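The Case for the Reusable Cup

Institutions spend a great deal of attention on chairs, lighting and flooring, and very little on what their people drink from. The question is usually settled by default. A purchasing office renews an order for paper cups, the cups arrive in sleeves, and the matter is considered closed until the next order. This essay argues that the choice deserves a proper decision, made once and made carefully, and that for most shared workplaces the sensible answer is a plain, colored, translucent tumbler that stays in the building.

The argument is practical before it is environmental. A disposable cup has no place of its own. It is carried to a desk, left there, and joined by another in the afternoon. A tumbler that belongs to a room tends to be returned to that room. It has a shelf, a rack and a place on the table, and the people who use it come to regard it as part of the furniture.

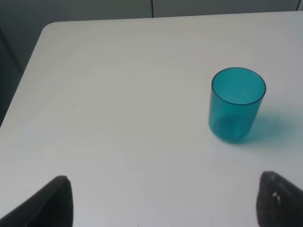 Volume 12, Issue 2

Color is the first matter to consider, and it is too often left to whoever places the order. A teal tumbler on a white tabletop can be found at a glance from the far side of a room. A clear one cannot, and clear drinkware is knocked over more often than the people who choose it like to admit. The strong tint also lets a user know which cup is theirs. In a meeting of a few people, one color to each person removes the need for name labels, marker pens and the small paper tags that some offices have tried and most have abandoned.

Translucency matters as much as color. A solid ceramic mug conceals its contents, and it is common to find one at the back of a cabinet with a dried ring in the bottom that went unseen for weeks. With a tinted, see-through wall, a person can look into the cup and through the side of it. A speck on the floor of the cup will be noticed by the next user, who can rinse it before filling. Some readers will consider this a weakness, on the ground that such cups show every mark. We consider it a strength. A cup that shows its condition is more likely to be washed.

The objection most often raised is labor. Someone must wash reusable cups, and in many workplaces that duty has never been written down. The objection is fair, and it should be answered with an arrangement instead of an appeal to good manners. In the Zoltton building, the kitchen on each floor now carries a stock of 30 tumblers, and the dishwasher is started at a fixed time every afternoon. The previous practice was to order 408 paper cups a month for the same floor. The order was allowed to lapse in November and has not been renewed.

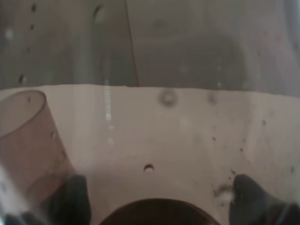

It would be misleading to suggest that the change went smoothly from the first week. Cups migrated to offices. A number were used to hold pens, paper clips and, in one case, a cutting from a houseplant. The dishwasher racks had been designed for plates and allowed lighter items to tip over during the cycle, so that they came out with water standing in them. A wire insert corrected this at little cost. The pens were a matter for patience, and a second box of proper desk organizers did more good than any of the notices that had been posted.

There is also the question of surfaces. A shared table reveals the habits of the people who use it. Rings, crumbs and small stains build up where there is no routine for wiping, and a new set of cups will not remedy that. We would advise any office adopting reusable drinkware to settle the care of the table at the same time. A cloth kept near the sink and a spray bottle beside it are sufficient. Coasters were tried and are not recommended, as they were seldom used and often lost.

The shape of the cup should be as simple as the market allows. Handles break and prevent close storage. Wide bases take up space on a tray. Lids are lost. A straight-sided tumbler with a slight taper is easy to hold, easy to dry with an ordinary towel, and pleasant enough to drink from. Buyers may be tempted by double walls, printed mottoes and the company seal. None of these improves the cup, and a printed seal makes it a souvenir, with the result that it goes home in a bag.
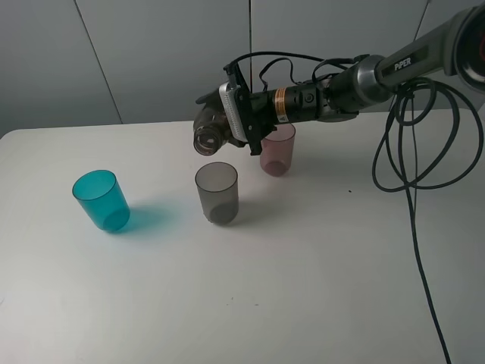 Teal, gray and pink cups on a white tabletop.

We favor a mixed set over a single color. A restrained group of tints, strong enough to tell apart and soft enough to sit together, suits a plain room very well. Smoky gray is the choice of those who would prefer not to be noticed, and it is usually the first to be taken. Pink is chosen more widely than purchasing staff tend to expect. Against pale walls and a white table, colors of this kind supply a warmth that the architects of such rooms have generally declined to provide.

Finally, there is the matter of regard. The objects supplied to people at work tell them something about how long they are expected to stay and how much trouble is thought worth taking on their behalf. A good tumbler is not expensive. It need only be clean, in good order and available when wanted. Offices that now renew their paper order without discussion are invited to leave it off the list for one month, put a set of colored cups on the shelf, and review the matter when the month has ended.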